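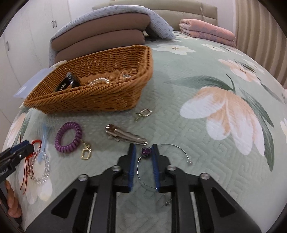 Setting Up Game Day in Turside Scorebook

Your schedule is loaded and your roster is in, so now comes the fun part: getting ready for kickoff! These steps cover a single home game. If your team is sharing a field for a neutral-site game, do the steps in "Neutral Sites" first and then come back.

1. Open the Schedule tab and tap the game. The opponent's name (Dulham, in our sample season) shows at the top in the team's colors.

2. Tap Venue and pick your stadium. If it's a new one, choose Add Venue and type in the seating capacity. Gruber Field is set to 2235, and you can change that any time you add bleachers.

3. Set the kickoff time. The countdown clock starts on the public page right away, and fans love it.

4. Choose your quarter length under Game Rules. Youth leagues can switch to running clock here too.

5. Tap Crew and add up to 7 people. Each one gets a text with a sign-in code that's good for 2 hours.

6. Pick one person as Lead Scorer. Only the Lead can undo a play once the next snap is entered.

Note: Timeouts reset at halftime on their own. In overtime you'll need to set them by hand (Game Rules, then Overtime).

Caution: Don't change the venue after the first play is entered. Doing so clears the drive chart, and it can't be brought back.

7. Run a practice drive! Tap Test Mode, enter 5 plays of any kind, and watch them show up on the public page. Turn Test Mode off before the coin toss, or your real plays won't be saved.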